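The Tray and the Rack

By Settimio Pace

Most people who cook for one or two have the same table problem. The table is where the food gets made, where it gets eaten, and where the dishes sit until somebody deals with them. Tullio Fontana has been working on that problem for years, first in his own apartment and now in the cooking classes he teaches at Bandura, a small teaching kitchen on the second floor of a former shoe store.

His answer is a tray and a rack. The tray holds the meal. The rack holds everything that isn't part of the meal yet, or has stopped being part of it. The rest of the table stays free for work.

"If you can pick up your dinner in one trip, you set it right," Fontana told me when I sat in on a class in April. "If you need a second trip, you took out too many dishes."

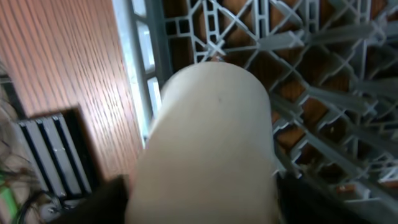

Fontana grew up in a house with a big dining room and a cabinet full of plates that came out a few times a year. When he moved into a place with 320 square feet, he brought a box of those plates with him and found that he had no room to put them down. He gave most of them away and kept a few bowls. The tray came later, from a friend who was moving.

He is particular about racks. He wants one with a raised rim, because bowls slide, and he wants a lattice floor with openings small enough to keep a teaspoon from dropping through. He lifts his rack at the end of each evening and wipes the table under it. Crumbs and bits of peel get through any rack, he says, and they stay there until you look. In class he asks students to put the rack on the left and leave it there all session. Left-handed students can switch.

The first lesson at Bandura has almost no cooking in it. Students set a tray, clear it, and set it again. It takes most of an hour, and a few people looked bored the day I was there. By the fourth round they had stopped asking where things went.

The arrangement is simple. Bowls go close to the person eating. A small plate goes toward the back. Chopsticks can lie wherever there is space while the tray is being put together, and they get straightened last. Dry toppings such as sesame seeds get a bowl of their own so people can add what they want at the table.
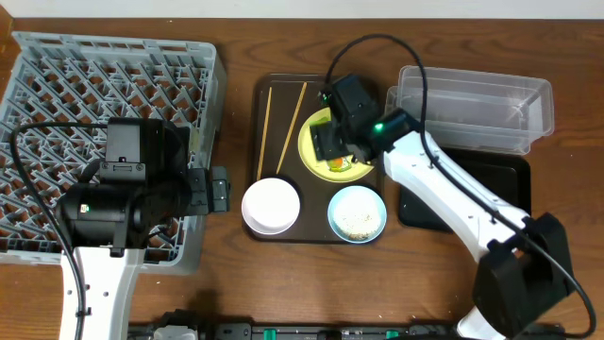
Color matters more to Fontana than matching does. He likes a dark tray under light dishes, and he doesn't mind if every dish is a different color. Students who come in with full matching sets are told to leave half of them in the cupboard for a month. Most report that they didn't miss them.

Clear containers are the other thing he pushes. He keeps dry goods and leftovers in them and throws out anything he can't name. He used to own lidded tins, which looked better on a shelf, but he kept buying rice he already had.

None of this costs much. Fontana tells new students to spend no more than 100 dollars on the whole setup, and to buy the tray last, after they have measured the dishes they already use. He suggests leaving 2 inches between the tray and the rack so that a hand fits between them.

I tried it at home for a couple of weeks. My tray was too small and I had to go back for a larger one. The rack now stays on the left side of my table, and I wipe under it on most nights.

The next set of classes at Bandura is open to beginners. Students should bring one bowl from home.

Related stories
Sutia: A Lunch Counter With Six Stools
How to Measure a Kitchen Shelf
Testa and the Return of the Small Plate
What to Do With Leftover Rice

Contact the editors | Copyright Dromik Magazine | Back to top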